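The winter of the turnip loaf

Halina Pawlak had the scale, so Halina Pawlak was the most important person on Barrios Street. It was a brass scale with a dent in the left pan, and all that winter people looked at it the way they used to look at the church tower, to find out how things stood.

The flour came up from the port on the Stikanar, when the Stikanar came at all. She was due the first week of the month and she tied up on 28th December, a Sunday, with half the town standing on the dock in their church coats, cheering like mad. Oh, it was a grand sight! Old men were hugging each other. Somebody had brought a trumpet and could play only one tune, so we had that tune eleven or twelve times and sang along with every one.

The manifest said 2,000 sacks. The harbor office counted 1,491 off the boat, and after the army had taken its share there were 492 for us, to last until the thaw.

"Well," said Halina, and she rolled up her sleeves.

I was fourteen and I worked for her, mostly sweeping, and I want to tell you about the bread, because I have eaten in some very good places since then and I still think about that bread. The official recipe was on a card nailed up by the door. So much flour, so much boiled potato, salt if available. It made a gray brick that you could have shingled a roof with. Halina followed the card for 4 days and then she turned it to face the wall.

She started with turnips. She grated them fine, squeezed them in a flour sack until her knuckles went white, and dried the shreds on the oven door overnight. Then she toasted them — that was the trick, the toasting — until the whole bakery smelled like nuts and burnt sugar. We hadn't had sugar since the fall. I stood there with my broom and my mouth watered so hard it hurt.

The first loaf fell flat. The second had a crust on it like a good boot. The third she broke open on the counter in front of the whole line, steam rolling up into her hair, and she handed the pieces out for nothing, no coupons, just hand to hand to hand down the line until there wasn't a crumb left. 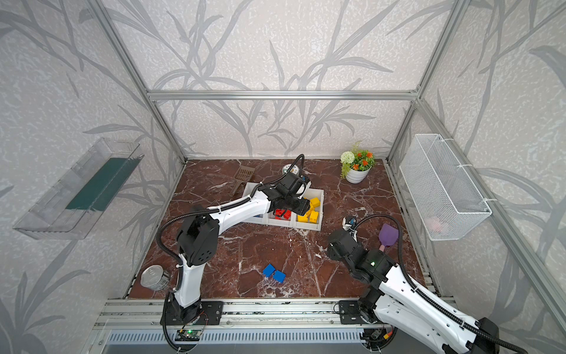
Olaia Pastor said it tasted like her grandmother's kitchen, and could she have the heel, please, if it wasn't spoken for.

It wasn't, so she got it. She put it in her glove and walked home with her hand held out in front of her like she was carrying a bird.

By January there was trouble, of course. Baltasar Cifuentes from the ration office came in, brushed the snow off his hat and asked why the card was facing the wall. He had a ledger under his arm as thick as a doorstep. Halina cut him a slice. She had a scraping of drippings left in a cup and she gave him that too, all of it, which I thought was going a bit far.

He ate it standing up. He ate it very slowly, and then he pressed one finger on the counter to pick up the crumbs.

"What is this?" he said.

"Bread."

"The weight is correct?"

She put a loaf on the scale. We all leaned in, the whole line of us, and the pan came down and shivered and stayed level. He wrote something in the ledger. Then he asked her, in a lower voice, how long she toasted the turnips, and whether it could be done on an ordinary stove.

You should have smelled the town that week! Every chimney on the hill had it. Nermina Yordanov did hers with caraway she'd been hoarding in a sock, and people crossed the river just to walk past her window.

I still make it every winter. My kids put butter on it, thick as a thumb, and I let them.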